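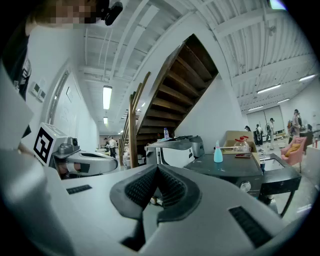
Photo: Cengiz Tatlı

Lazy sequences in practice, speaker notes

Slide 1. Say hello, give the repo name (Skustska). Questions at the end.

Slide 2. A list holds every item at once. A generator hands over one item when asked. Show the two-line version first.

Slide 3. Log file demo, 1502 lines. Stop after line 40 and ask who expects the file to be read to the end.

Slide 4. Common bug: looping over the same generator twice. The second loop gets nothing. Şengül found this one in our import script.

Slide 5. Leave up to 400 seconds for questions.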